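Zestau Listing Manager – Setup Guide for Agents and Property Managers
Section 3: Adding a condo unit and getting it live

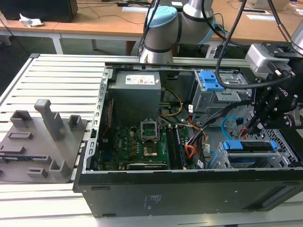 Before you start

You need an office login with Editor rights. Viewer logins can see the unit form but the Save button stays gray. Ask your office admin if that's you.

Have these ready:
Unit number and building name, spelled the way the HOA spells it
Signed listing agreement (PDF)
Monthly HOA dues and what they cover
Square footage from the county record
Photos, JPG only

Use a desktop browser. The phone app can edit a unit but can't create one yet.

3.1 Create the unit

1. Log in. Go to Inventory > Buildings.
2. Find the building. Type at least three letters, the list won't load before that. Not there? Stop and do Section 2 first.
3. Click Add Unit, top right.
4. Enter the unit number. No pound sign, no "Apt". Just 5 or 3B or whatever it is.
5. Pick the unit type. Condo, townhome, or loft. Townhomes with a shared roof still go under Condo if the HOA insures the outside walls.
6. Click Save Draft. Do it now, the form times out and takes your typing with it.

CAUTION: Don't make a second record for a unit that sold before and is back on the market. Open the old one and click Relist. Duplicates split the price history and only support can merge them.

3.2 Fill in the details

1. Open the Details tab.
2. Bedrooms, then baths. Half baths go in there own box. Two full and one half is 2 and 1, not 2.5.
3. Square footage. Digits and comma are both fine, 2,422 or 2422. Finished basement goes in Below Grade and gets added to the total for you, so leave it out of the main number.
4. Parking. Attached, detached, assigned space, or none. If the space is deeded separately check Deeded and enter the space number.
5. HOA dues. Monthly amount only. If the building bills quarterly, divide by 3 first.
6. Check every box the dues cover – water, trash, snow, roof, etc.
7. Special assessments. Yes or No. Yes opens a text box and you have to fill it in.

Note: Wunard Court and Jonine Terrace units pull dues from the building record. The field is locked on those. Wrong number? Send it to Adeel Awan in listing support, don't put a correction in the remarks.

3.3 Write the remarks

Limit is 800 characters with spaces. Counter is under the box. Anything past the limit gets chopped on the public page with no warning, so check it.

No phone numbers, no lockbox codes, no showing instructions. Those go in Agent Notes, wich buyers can't see. Describe the home and not the kind of buyer you have in mind. The fair housing filter catches some wording but not all of it, you are still responsible.

3.4 Photos

1. Photos tab > Upload.
2. Minimum 5 to publish.
3. Drag the one you want first to the far left. That's the one in search results.
4. Label each room from the drop-down. Use Common Area for pool, gym, lobby.
5. Wait for the green check on each one before you leave the tab.

3.5 Price and publish

1. Pricing tab. Whole dollars.
2. Set the list date. Future dates are OK, the unit sits as Coming Soon till then.
3. Attach the signed agreement.
4. Click Check Listing. Red items have to be fixed. Yellow ones you can skip.
5. Click Publish.

Shows on your office site within the hour. Symonenko feed goes out overnight, so partner sites get it next morning.

CAUTION: Changing the price after publishing sends an alert to every buyer who saved the unit. No undo. Double check the zeros.

If it won't publish

"Missing disclosure" – building was added before January and needs the new HOA form. See 2.4.
"Address conflict" – unit number already used. Search Archived.
Publish button gray – agreement still uploading, or you're on a Viewer login.

Section last updated 5 October 2022

Next: Section 4, Open houses and showing requests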